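Erel Tabletop Kit: Frequently Asked Questions

Who supplies the kit?
The Erel kit is assembled by Enetti and sold to schools and colleges through Nevent. Orders placed by other bodies are considered on request.

What does it cost?
The price is £1,799, excluding delivery. Customers ordering three or more kits should ask for a written quotation.

How long is the guarantee?
Two years from the date of delivery. Damage caused by lifting more than the stated load is not covered.

May we use our own table?
Yes, provided that it is level and that the arm can be fixed firmly to it. Table fittings are listed on page 51 of the handbook.

Is a computer included?
No. The control program is supplied on a memory stick and must be installed by the customer.

Which exercises are suitable for beginners?
We recommend pushing and sorting tasks with toy shape blocks. Stars, cylinders, a cube and a triangular prism in four colours give enough variety for instructions such as "move the red star towards the green cylinder".

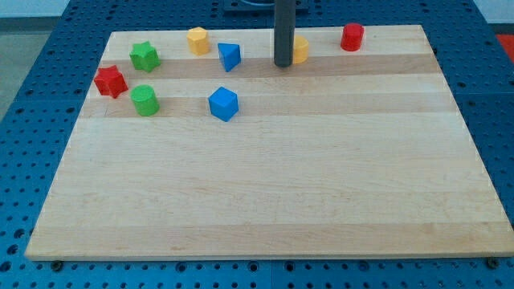
Lenka Hrnčiar writes that her pupils managed the sorting tasks without difficulty, but that the chapter on setting up the arm ought to come before the exercises. The order of chapters will be changed in the November edition.

Answers last reviewed: 13 Jul 2020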